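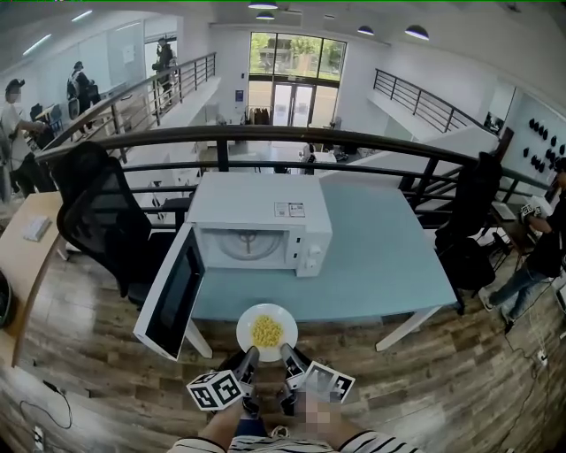 4.2 Does the hand-held gripper transfer?

Figure 3. Microwave task with the two-finger hand-held gripper. Door open, plate of corn on the table in front.

The case for hand-held grippers is that a person can record far more trials in a day than an arm can be driven through. We don't dispute the count. Our set holds 1,783 trials, and Catterall and Radu recorded most of them in October. What we doubt is that each trial is worth as much as one made on the arm itself.

The plate is a fair test. A person tilts the wrist to get two fingers onto a rim, and does so without thinking. The Bautista arm can't always follow that path near an open door, and our controller simply dropped the trials it could not reach. Earlier reports seldom say how many were dropped. Marker tracking is a second worry: a cube turned away from the camera gives a poor pose, and smoothing hides the error without fixing it.

We therefore ran 100 attempts per controller on the arm, scored by Penner, who did not know which of the 2 controllers was running. Differences between them should be read with care, as all attempts used one microwave and one table height.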